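We use cookies to keep this site working and to see which pages get read. Accept – Manage settings

Ero Tenants' Food Share – progress report to Fandarico
May 31, 2020
Prepared by Melaniia Pylypenko

Quick one this time, sorry, still behind on everything. Full accounts to follow.

Deliveries

Shared meals stopped, as you know from my last note. Switched the whole budget line over to doorstep bags. 197 bags out in May. Mostly dry goods, onions, oil, eggs when Gresto had them. Gresto gave us a late pickup slot so we aren't standing in line with everybody else.

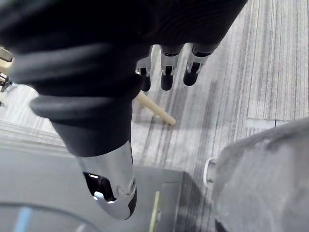 Routes are the weak spot. Two drivers, Illia Dmytriv and Taras Levchenko, and the hill streets take twice as long as the flat ones. Illia redrew the map and moved the far end to its own evening. Better, but if one of them is out sick we have no backup. Need a third driver before we add any more households.

Phone list

Aranka Szénási runs it. Calls every household the night before – allergies, who is shielding, who needs the bag left with a neighbor. 20 households joined in May, most of them by word of mouth. A few have asked for baby formula. Not in the original plan, would like your OK to buy it from the food line.

Also had complaints about lentils. Noted. Cutting back. 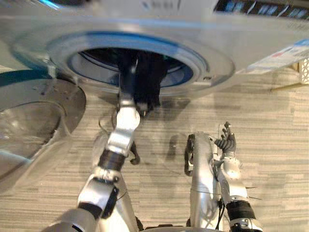 Money

Food is over, transport is under, printing is almost nothing as we stopped doing flyers. Would like to move the unspent printing money into fuel. Domnica Bucur has the reciepts scanned up to the middle of the month, the rest are in an envelope and will be sent seperately.

The Dmytriv family put in 100 toward gas and don't want it back. Booked as a donation.

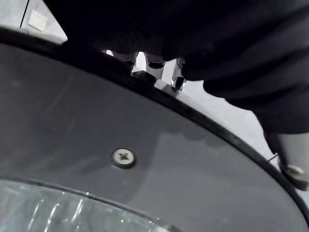

Still waiting on the second installment. If it comes late we can cover bags for a short while from reserves, but not the bulk rice order, and the price on that is only held till the supplier's next list. Please let Domnica know either way.

Next
- third driver
- formula, if you agree
- shorter phone script
- decide on summer, pause or carry on. Leaning carry on.

Comments

Ilse R.: Bag came right on time, thank you to Taras. Please keep the onions!

hilltop_reader: I liked the lentils.

Marek: Can drive two evenings. Who do I call?

Contact | © Ero Tenants' Food Share | Back to top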